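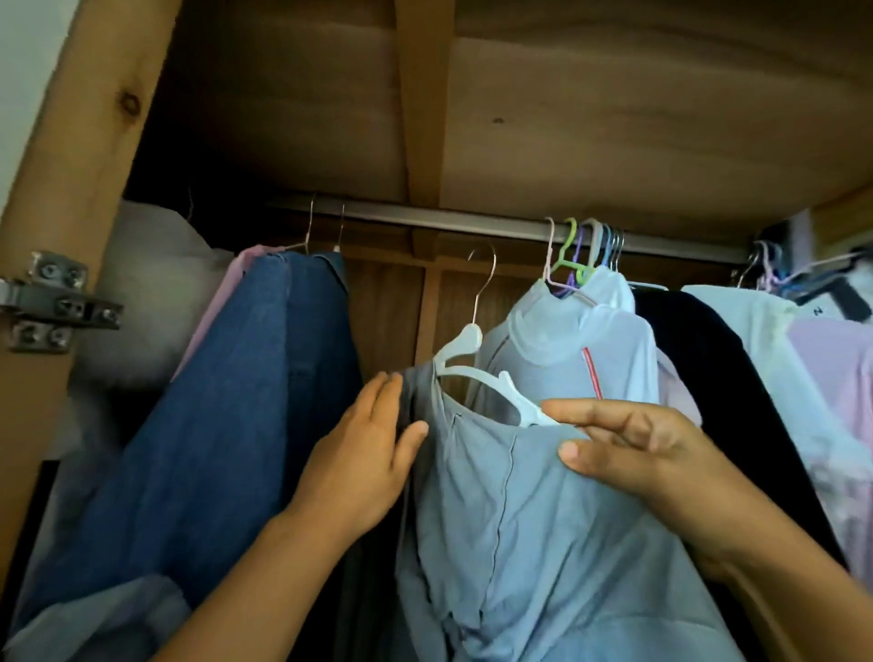
The Long Hang

By Margaux Charpentier

There are two kinds of households, my mother used to say, and ours was the kind with a chair. The chair stood in the corner of the bedroom and wore everything we owned. When I moved to Vernen in September I left it behind on purpose and bought a secondhand wardrobe, on the theory that a grown woman could be trained.

The training fell to Monique Hamel, who ran the alterations counter at Boyer until it closed and now visits other people's closets for a fee. She arrived on a Monday, opened my doors, and was quiet for longer than I liked.

"You hang knits," she said.

I do hang knits. I know the case against it. A sweater on a hanger grows slowly toward the floor, and its shoulders sprout little horns that no amount of steam will talk down. Monique folds every one of hers. But I have one shelf, and the bedding got there first, so a soft gray-blue long-sleeve goes on the rail beside the denim and takes its chances.

She allowed it, with conditions. The hanger goes in from the bottom hem, never down through the neck. A round neckline that has been yanked over plastic will remember the insult. Once the thing is on the rail, you take the fabric just under the collar, ease it until the front sits straight, and press the shoulders flat with your palm. It takes ten seconds. I had been allowing it none.

Then there was the matter of the hangers themselves. Mine are a mixed population: white plastic, thin wire, a few I believe I stole from a hotel in Stelldale. The notches in the plastic ones are meant for straps, Monique told me, and are wasted on anything with sleeves. She wanted me to buy 70 padded ones. I looked up the price and we compromised on 2.

The denim, I was pleased to hear, can look after itself. It may be hung, folded, or thrown from a moderate distance.

I have kept it up for a month now, seams down the front, shoulders flat, doors shut. My neighbor Thibault Aubert came by to admire the results and asked where he should put his coat. I told him to leave it on the bed. I'm looking at chairs.

More from Home

Rafia Ghauri on the Ironing Board as Furniture
Moths: A Truce
The Dakgate Linen Sale, Survived
Évan Huet Owns 3,592 Buttons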